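Skelard's two-arm bench kit: a talk with Yolanda Ridgeway
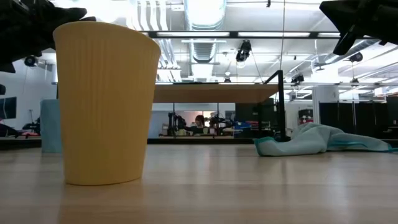 Skelard has sold its bench kit from Odbridge since December, and Yolanda Ridgeway has written most of the manual. The kit is two arms, two grippers, a controller and a license for the recording software, called Masri. Buyers tend to ask first about payload. Ridgeway would prefer they asked about approach angle. A wide cup such as the yellow one, with a gripper on either side of it, is her usual starting exercise. "The rim is wider than the base, so the fingers want to ride up," she says. "You learn quickly whether your wrist limits are set right."

Cloth is harder. The software stores joint positions and gripper opening, but it has no model of a fold. "We don't claim one," Ridgeway says. "You record the task 400 times, you train, you look at what fails. Some customers need 800."

Calibration takes five steps and must be repeated if either arm is unbolted. The first release skipped the table-height check, and several users at Rinham reported fingertips set too low. Ridgeway added the check in the next update — it can't be turned off.

She is less satisfied with the cable routing. The strain relief on the left arm works loose under long sessions, and the replacement part, number 1815, has to be ordered separately. "It should be in the box," she says. "I've asked for that."

Support is by email, in English only. Spare fingertips ship in pairs.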